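4. Opening a nominee file

Applies to Grasitz desk version, protocol offices only. If you're in the consular section you want section 6, not this one.

Before you start, have these on hand: the announcement text (the actual one, not the news write-up), the nominee's bio, name of the receiving country in full, and your desk login. The shared login can read files but can't open them.

4.1 Create the file

1. Log in, go to Posts, pick the mission. Missions are listed by city, so the embassy in Kaewmanee is under K.

2. Click New nominee. If the button is gray, the outgoing ambassador's file is still open. Close that first (section 3) or mark it Overlap.

3. Type the name as it appears on the passport. Titles go in the Title box. No "Hon." in the name field please, it prints twice on the credentials letter.

4. Set status to Announced. NOT Appointed. A name given out by a president-elect or a party office is Announced and stays that way until the decree is signed.

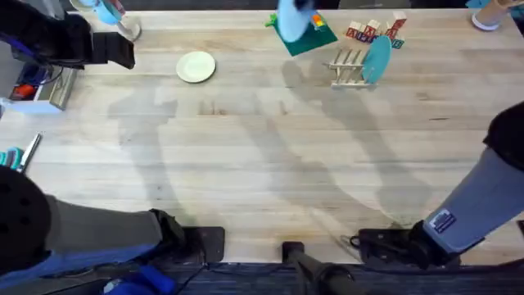

5. Paste the bio. Limit is 2,000 characters with spaces. Anything over gets chopped without a warning, so check the last line after you save.

6. Fill in the short bio too, 150 characters. It goes on the seating list and the press sheet. Career diplomat or political appointee, last post held, languages. Skip family unless the minister's office asks for it.

7. Save. The file number shows up top right. Write it down, you need it in 4.2.

Note: Boltton and Pritstead are honorary consulates and don't take ambassador files. If you see New nominee on either one your profile is set wrong. Call the help desk.

4.2 Ask for agreement from the receiving country

Don't start until legal has cleared the file. You'll see a green tab marked Cleared.

1. Open the file by number. Searching by name also pulls up old files for relatives, and people have sent the wrong one.

2. Go to Requests > Agreement. The draft note fills in by itself. Read it anyway. Country names with "the" in them come out odd.

3. Attach the long bio as a PDF. One file only.

4. Pick the channel. Two choices, our embassy there or their embassy here. Ask the regional desk which, it differs by country.

5. Hit Send for signature. Goes to the chief of protocol, and you can't edit after that. To pull it back, use Recall before it's signed.

CAUTION: While a request is pending the nominee's name must not go on any outgoing letter as "Ambassador." Use "Ambassador-designate" only once agreement is in. Before that, just the name.

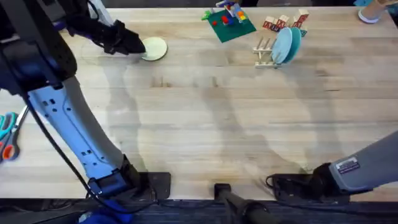

4.3 When the answer comes back

1. Log the reply the same day, even if it came by phone. Tick Verbal if so, and leave the file open till the paper note arrives.

2. If yes, change status to Agreed. The decree template unlocks.

3. If no, or if it's gone quiet for a long time, don't change anything. Flag the file Hold and tell the chief of protocol in person. No emails about a refusal, no comments in the file either.

4. Once the decree is signed, scan it, attach, set status to Appointed. The Letters tab will now print two copies of the credentials, the sealed original and the open copy. Check that the head of state's name is right on both, specially after an election. The template still had the old one last October untill somebody caught it.

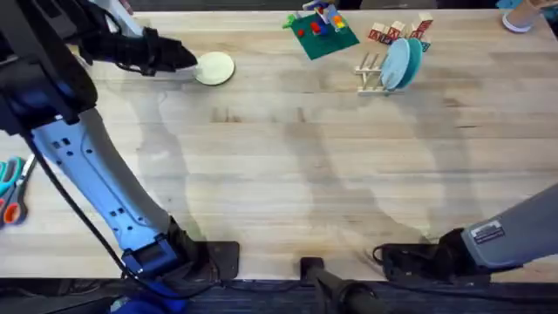 Fig. 3. Round cream-colored plate on a light wooden table.

Note: Recall letters for the outgoing ambassador print from their own file. See section 3.

Go on to section 5, Travel and arrival.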